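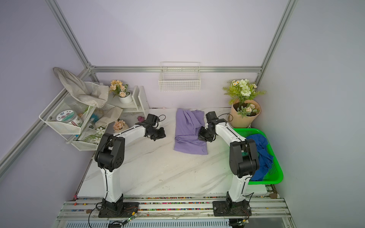 Rafia Yousafzai would like it known that she asked for this in September, and that what she asked for was a planner that knows when to let go. Lunidow has now shipped one. Version 9 of Trunell, its planning software for two-armed robots, is available to all existing customers from Thu 13 May.

Trunell decides which arm does what, and in which order, when the thing being handled has no fixed shape. Laundry is the usual test. A box stays a box when you pick it up, and planning software has been rather spoiled by boxes. A T-shirt has other ideas, and has them again every time it is put down.

Earlier versions worked out the whole fold in advance and then carried it out with great confidence, whatever the cloth happened to be doing by then. Version 9 plans one grasp at a time. It looks at the garment, picks two points to hold, moves, and looks again. If the second look disagrees with the first, the plan is thrown away and a new one is made in 60 milliseconds.

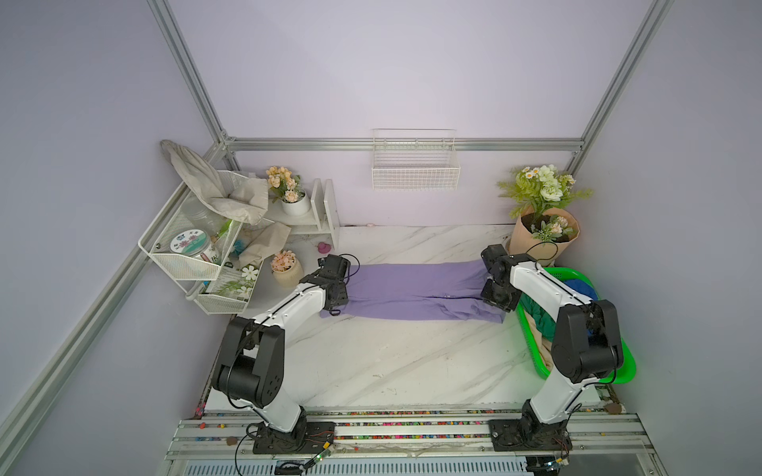 Gerrit Goossens
Head of Planning Software, Lunidow

I have been asked to say that we are thrilled. We are pleased, and a bit tired. Most of the work in this release went into a part of the program we call Mulden, which keeps the two arms from pulling the same piece of cloth in opposite directions. The old code treated them as two robots who had never met. Mulden gives them one shared idea of how tight the fabric is — a small thing to write down and a long thing to get right.

We tuned it on 500 recorded folds, a fair number of which were dreadful. We kept the dreadful ones in. Customers will find 20 of them in the download, in a folder called Dong, after the noise the alarm used to make. They can be replayed step by step in the new viewer, with the planner's reasons shown beside each move. Some of the reasons are embarrassing. Cillian Conneely wanted them tidied up before release and was outvoted.

The viewer also lets you stop a plan halfway, drag a grasp point somewhere more sensible, and carry on from there. Your correction is saved with the run, so you can compare it with what the planner wanted. It doesn't sulk.

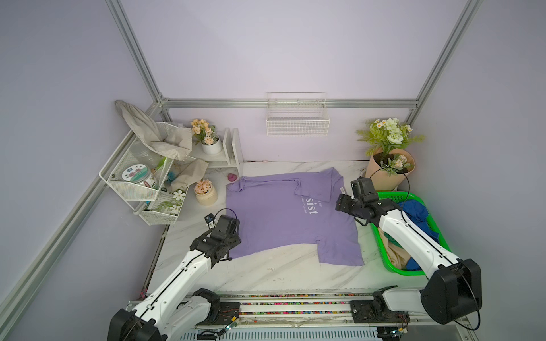
Upgrading from version 8

Existing cell layouts and camera calibrations carry over unchanged. Saved plans do not, as version 9 no longer has anything it would recognise as a saved plan. Garment models need converting once with the tool supplied; keep a copy of the originals.

The update is free to anyone with a current support contract. Press questions and requests for a demonstration should go to Crisanto Buenaventura at Lunidow, and technical ones to Sem Dekker, who prefers them with the log file attached.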